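Catside is looking for bin pickers and packers, Monell building

We have places opening up on the packing floor and we'd love to hear from people who like working with their hands and enjoy a room that's always moving. Catside packs mixed household goods for small online shops, so what comes through the door on any given shift could be almost anything – soap dishes, shoe trees, dog toys, lamp parts, the odd crate of picture hooks. If you're the kind of person who can't walk past a messy drawer without sorting it, you'll have a great time with us!

The work itself is simple to learn and takes a while to get really good at. Stock arrives in big gray bins. You sort it, check each piece for chips and scratches, wrap what needs wrapping and pack it for the shop that sold it. A full order for Hudec might be 90 small items in one carton, and the next one on your bench could be a single mirror. Everybody rotates between sorting, checking and packing, and you'll be shown all three in your first couple of weeks.

What we offer:
Day shift or evening shift, your choice when you apply
Paid training from the first hour
Work shoes and gloves
$900 bonus after six months
A proper lunch room with a real stove (the chili days are worth showing up for)

What we ask:
You can stand for most of a shift and lift 30 pounds or so
You read labels carefully, even the 79th one of the day
You're kind to the people on the benches next to you

No experience needed. Some of our best packers came from kitchens, school buses and garden centers, and one had never had a job before. If you have worked with Senerov carton tape machines, tell us, we have two of them and they have moods.
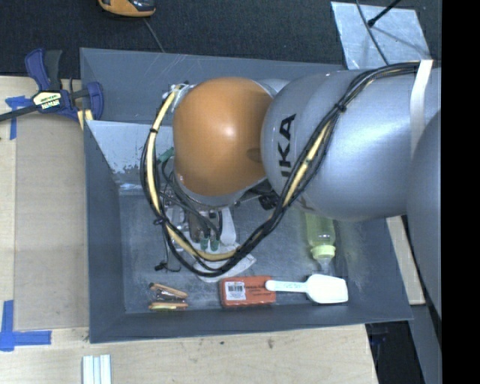 The bins take a beating, and so do the benches, so part of every shift is upkeep: wiping down, pulling out stray bits of packing, swapping labels that have gone unreadable. We like a tidy floor and we give you paid time to keep it that way, fifteen minutes at the end of each shift.

To apply, send a few lines about yourself to Catriona Halliday at the Catside front desk, or drop in and ask for a paper form. A resume is fine but you don't need one. Please say which shift you want and when you could start. Applications are open until 13/08/2022, and we'll call everyone back, whichever way it goes. Come and see the floor before you decide if you'd like, we're happy to walk you around!

Recent postings
Evening shift lead, Monell building
Returns desk, part time
Forklift driver, Hudec orders
Seasonal packers, November start
Label room assistant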